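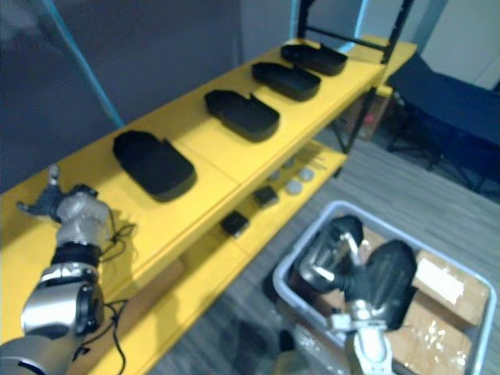
Can I leave the Kuvholm boot dryer running overnight?
Leave it on the low setting and it will happily tick away until morning. The high setting has a timer that stops it after 2 hours, and for most walking boots that's plenty.

Kuvholm Boot Dryer, two-pair model

We've stocked a fair few boot dryers at Greenwood over the years and this is the one we keep taking home ourselves! It blows gently warmed air up through 4 upright tubes, so you can dry two pairs of boots at once, or one pair of boots and a pair of gloves (pop a glove over each of the spare tubes, fingers up). It's quiet enough to sit in the hall while you watch telly in the next room.

The warmth is the clever bit. Leather doesn't like being baked, and anyone who has parked their boots against a radiator will know the stiff, cracked look they get by spring. On low the air is only a little above room temperature. On high it feels like a hairdryer held at arm's length, and we'd keep that for wellies, trainers and ski boots with the liners left in.

Setting it up

Push the tubes into the base until they click. The two longer ones go at the back and take tall boots, up to and including riding boots. Loosen the laces right down, pull the tongue forward and lower the boot on so the heel hangs free. If there's a lot of mud, knock it off first, or it dries to dust and ends up in the filter.

The filter is a small square of foam under the base. Rinse it under the tap every month or so in winter and let it dry before it goes back in. Spare filters come in packs of 12 and fit the older single-pair model too.

What's in the box

Base unit with fitted UK plug
Two short tubes and two long tubes
Drip mat
One spare filter
Printed instructions

Care and guarantee

Wipe the base with a damp cloth once it's unplugged. The tubes can go in a bowl of warm soapy water, but keep them out of the dishwasher. Kuvholm guarantees the motor for 1,000 hours of use or two winters, whichever you reach last, and we handle any returns from our shop in Mindcombe.

From our customers

"Bought this in January after a week of soggy dog walks and I love it. My old leather boots are dry by breakfast and still soft. The lead could be longer, so I've had to move the shoe rack, but the whole family uses it now, and the football boots no longer live on the kitchen windowsill!"
Sumaiya Roy, May 23, 2023

Goes well with

Duretness leather balm, small tin. Rub it in while the boots are still slightly warm from the dryer and it sinks in beautifully. Test a patch near the heel first on pale leather, as it does darken the colour a touch.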